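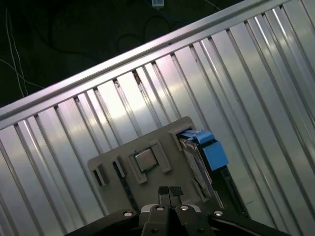
Words by Niken Sarmiento

I had been meaning to get out to Clurkley for the better part of two years, ever since a friend handed me a Brorura hatchet at a campsite and I didn't want to give it back. So when the woman who runs the forge finally wrote to say yes, come, but come early and don't wear anything you like, I was on the highway before the sun was properly up.

She met me in the yard with two mugs of tea and her grandfather's apron on (it goes around her nearly twice). Her grandfather was a farrier, and she grew up underfoot in his shop, but she told me she had no plans to follow him. "I was going to be a dental hygienist," she said, laughing. "I did a whole year of it! Then he asked me to help clear out the shop, and I found a box of old axe heads under the bench and thought I'd just clean one up before I went back to class."

That was 12 years ago. She never did go back, and the first head she cleaned up still splits the kindling at her mother's place.

Brorura makes hatchets, a camp axe and a big felling axe that she will only sell you after a chat on the phone. I asked what the chat is for. "Mostly I want to know how tall they are," she said. "People order the longest handle going, and then they write to me in August with a sore back. I'd sooner have that talk first." She has six people working with her now, most of them from within a short drive of town, and last year they sent out 267 axes, every one of them with a leather cover stitched in the room above the office.

We talked for a long while about handles, which I think she would happily do all day. She buys her hickory already dried and then lets it sit again in her own loft, and she goes through each piece by hand looking at how the grain runs. The ones she doesn't care for end up as mallets, or in the wood stove. "My husband says we have the most expensive firewood in the county," she told me. "He's not wrong."

I wondered if she worried about the cheaper axes in the big stores. She took her time with that one. "Everybody needs a first axe, and a lot of people's first axe is going to be a cheap one. Mine was. I'd just like them to learn to sharpen it." To that end she runs an evening class in the winter, seven to a class, where you bring whatever dull thing you've got in the garage. She has had machetes, lawn edgers, and once a set of ice skates, which she sent politely down the road to the rink.

Before I left she had me try the felling axe on a round of maple behind the shop. My first swing glanced off and my second one got stuck, and she was very kind about both. "Feet apart," she said, "and quit looking at the axe. Look at the wood." The third went through with a lovely clean crack, and I'm afraid I cheered out loud.

I drove home with a hatchet on the passenger seat and my name down for the winter class. I'm bringing my garden shears.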